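Comparing Two Hand-Held Grippers for Recording Pick and Place Tasks

Project report, second year laboratory
Author: Crisóforo Cuautle
Submitted 18 August 2021

1. Purpose of the work

In our laboratory the robot arms learn from movements which a person makes by hand. The person holds a gripper in each hand, does the task at a table, and the computer saves the position of the grippers and the opening of the jaws. Before my project, the group used only one model of hand-held gripper, called Drumell. In November we received a second model, called Bratu, and it was necessary to decide which one is better for small objects.

My task was to compare both models with the same person, the same table and the same objects. I did not compare the robot arms. I also did not change the controller program, which is named Ekasero and was written by earlier students.

2. Equipment

Both models have two fingers and a trigger. In the Drumell the trigger is moved with the index finger and the jaws close with a spring. In the Bratu the jaws follow the pressure of the thumb directly, so when the person relaxes the hand the jaws open. The spring of the Drumell is comfortable for long work, but it closes with always the same force, and soft objects become deformed.

Each gripper has a marker plate so that the cameras can find it, and a cable for power and for the signal of the jaws. I fixed the cable to the table side with tape in the first days, but it pulled on the wrist when the arm was stretched. Later I left the cable free along the forearm and the operator had less complaints. I was the operator in most of the sessions, and Baltasar Marín in the others.

3. Method

The main task was to put small objects in a plastic box and to take them out again. I chose this task for the reason that the walls of the box make a real difficulty. The gripper must come from above, and if the hand is too low the body of the gripper touches the rim before the fingers arrive at the bottom. A task on the flat table does not show this problem.

A trial was counted as good when the object was inside the box and the markers of both grippers were found by the cameras during the whole movement. If the markers were lost for more than 700 milliseconds, the trial was rejected, even if the object was placed correctly. I made 98 trials with each model. The order was changed every day, so that the tiredness of the operator would not always fall on the same model.
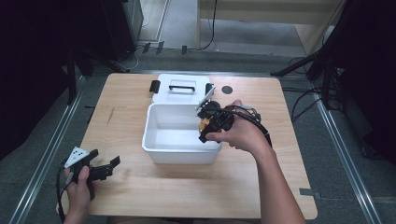
Baltasar Marín commented, after reading my first draft, that the trial count hides something important: with the thumb model he opened the jaws too early when he was thinking about the other hand, and these errors became fewer with practice, while the lost markers did not. He proposed to write the two kinds of error in separate columns, and I have done so in the final table of the annex.

I agree with his remark. In the first version I had only one number for each model, and it looked as if the two grippers were almost equal. They are not equal, because they fail in different ways.

4. Results

With the Drumell most of the rejected trials came from lost markers. Its plate is mounted low, and when the operator turns the wrist to go around the rim of the box, the plate is hidden by the hand. With the Bratu this happened seldom. The rejected trials of the Bratu were mainly dropped objects, and they were concentrated in the first two days.

The signal of the jaws was also different. The Bratu gives a clean curve from open to closed. The Drumell gives a small jump near the closed position, which I could repeat every time, and which I think is mechanical play in the trigger. I asked the supplier, Burotus, but I have not received an answer at the time of writing.

After around 2000 closings I checked the rubber of the fingers on both models. The Drumell had wear at one corner. The Bratu had no wear that I could see.

5. Problems and limits

Only two persons used the grippers, and we both have hands of similar size. A person with small hands could find the Bratu difficult, as the thumb must reach over the front of the body. I also lost 4 sessions at the beginning, when the clocks of the cameras and the controller were not synchronized, and these data are not used in this report.

6. Recommendation

For tasks with boxes and small objects I recommend the Bratu, with at least one day of practice before the data are saved. For long sessions on the flat table the Drumell can continue in use. The plate of the Drumell should be raised with a longer support; a drawing of the part is in the annex, but I did not have time to print it and test it.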